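Skinar slipper and rack notes
README, last touched Jul 10, 2025

What this is

Working notes for the slipper storage folder. Covers the small racks, what goes on them, how we stack, how we name things. Started by Sabine Lenz, mostly kept up by me (Declan Inskip) now. Not polished. If something's wrong, fix it and put your initials in the changes list.

Folder layout

racks/ – one text file per rack, measurements in cm
footwear/ – one file per pair, sizes as printed on the sole if there is a size
stacking/ – the layouts, numbered
pictures/ – sorted by rack, then by pair
old/ – Steinbach stuff, leave alone

Racks

Small tabletop ones only. The tall hallway racks are in Mudolard, seperate folder, different rules. We want the open sort where you can see in from the side. Closed boxes and cubbies got dropped in October, too hard to tell what was in them.

Measure width at the widest crossbar, not at the feet. Ihor did the first lot at the feet and they all had to be redone. Sorry Ihor.

Footwear

House slippers, slides, pool sliders. No thongs, they slide off everything. No ugg boots either, too tall for the lower tier. Anneliese has a box of kids' sizes in her garage that may get added, ask her first.

Pairs stay pairs. If one of a pair goes missing, the file gets "single" on the end of its name and moves out of footwear/ until it turns up. 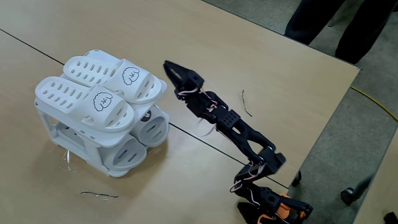 Stacking layouts

Layout 1: top tier, one pair flat, side by side, toes the same way.
Layout 2: as layout 1 plus a second pair below, heels out.
Layout 3: lower tier only, top left clear.
Layout 4: one shoe up, one down. Hardly used. Might scrap it.

Thick soles can hang over the edge a bit, that's fine. If the rack tips, write "tips" in the rack file and go to layout 3. Don't wedge anything under the legs.

Matching white on white is a pain to sort at home time. Check the straps before you put two pairs away together – prints, holes, size, whatever's there. Left and right as well.

Cleaning

Warm water, drop of dish soap, old toothbrush for the strap holes. Air dry on a towel. Not in the sun, the white ones go yellow. No dishwasher (someone asked).

Naming

rack, underscore, pair, underscore, layout. All lower case. So findum_white02_l2. No spaces pls, the index script falls over. Findum is just what we call the short rack, don't go looking for it in the shops.

Known problems

– 14 pairs have no size written down
– 5 rack files still in inches
– layout 4 and layout 1 swapped in some of the early names, Reinhold is working thru them
– colour field is free text, so you get "off white", "off-white" and "cream" for the same pair

Changes

Added heels-out rule for lower tier. DI
Took out cubbies. SL
Redid widths. IM

Questions to me or Sabine. Reinhold for anything to do with names.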